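Rangement du coin gamelles, notes techniques. Le plan de travail est en granit noir poli : chaque miette de croquette s'y voit, et le métal nu le marque de traces grises à la longue. On pose donc les bols, on ne les fait pas glisser.

Deux bols inox à bord roulé, même modèle. Un pour le sec, un pour l'eau. Pas de plastique côté gamelles : les rayures retiennent le gras.

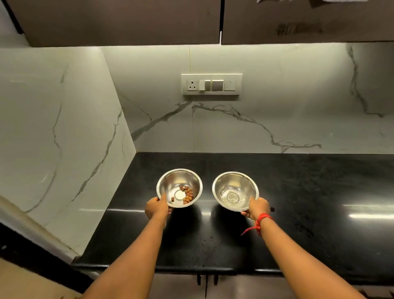

Croquettes à gauche, eau à droite.

Le protocole de remplissage vient de Siham Abdel Hamid, bulletin Flovudier de mai. Je recopie la référence telle quelle pour ceux qui la demandent :

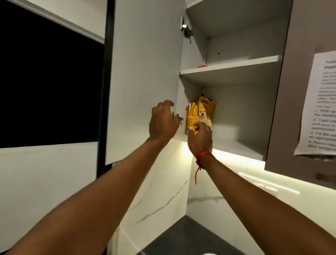

Sachets dans le placard haut.

Stockage des sachets : placard haut, compartiment inférieur, debout contre la paroi latérale. Étagère réglable montée à mi-hauteur, ce qui laisse assez de dégagement pour sortir un sachet sans le coucher. Porte fermée entre deux services.

Dosage chez moi : 300 g pesés pour Moya, répartis en deux services. Kallitz a sa propre ration, pesée à part. Remplir au jugé fausse le suivi du poids. La balance plafonne à 2000 g, tare faite avec le bol vide.

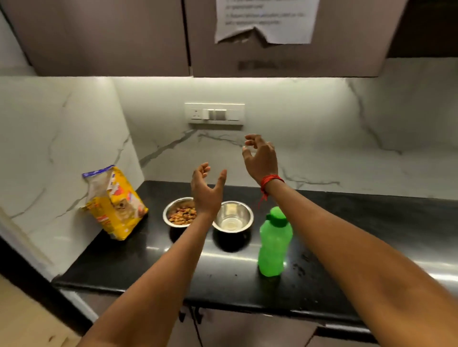 L'eau se verse en dernier, après le sec. Dans l'autre ordre, une croquette finit toujours dans l'eau et il faut tout vider. Ensuite, replier le haut du sachet en chassant l'air, essuyer le granit au chiffon microfibre à peine humide, sans vinaigre.

Question reçue d'Endau : les bols se lavent à chaque service, y compris celui de l'eau. Le dépôt se forme sous le bord roulé, passer la brosse à cet endroit.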